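4.2 Small gestures and how they are remembered

The interviews were made with both partners separately, and the same 48 couples answered again in November. We asked each person to name the last thing the partner did that made them feel cared for. We did not give any list of examples, as Agarwal and Tak had done in their earlier survey, because we were afraid that a list would bring flowers and dinners into every answer.

Big gifts were mentioned rarely. Only 9 couples spoke of a trip, jewelry or a restaurant, and in most of these the person receiving the gift gave it a short sentence and then moved to something else. One husband from Balotness described a weekend by the lake in four words, but he talked for several minutes about his wife warming the car before his night shift. The gestures told with most detail were small, and they were connected with some habit or dislike that only the partner would know.
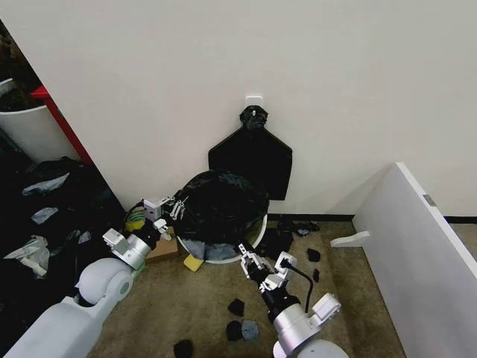
Figure 3. A bin with a black liner, and a black bag hanging from a hook on the wall behind it.

Household work has an uncertain place in these answers. Kowalczyk treats it as a duty to be divided, and for her a duty cannot be romantic, since the partner is only doing a fair share. Our participants did not separate the two so clearly. A job such as putting a fresh liner in the bin, or keeping a bag on a hook close by as in Figure 3, was called "normal" by many people when they spoke about their own work. The same job was called "sweet" when the partner did it without being asked, especially if the partner was known to hate it. Men used this second word almost as often as women did — we had not expected this.

The timing also seems to matter. A gesture on an anniversary was often described as correct, while a gesture on an ordinary evening was described as a surprise, even when it was the same gesture. Saxena and Vishwakarma found a similar difference in their study of notes left between partners in Illell, but their couples were younger and most did not live together. We therefore compare the two results with caution. The length of the relationship is considered in Section 4.3.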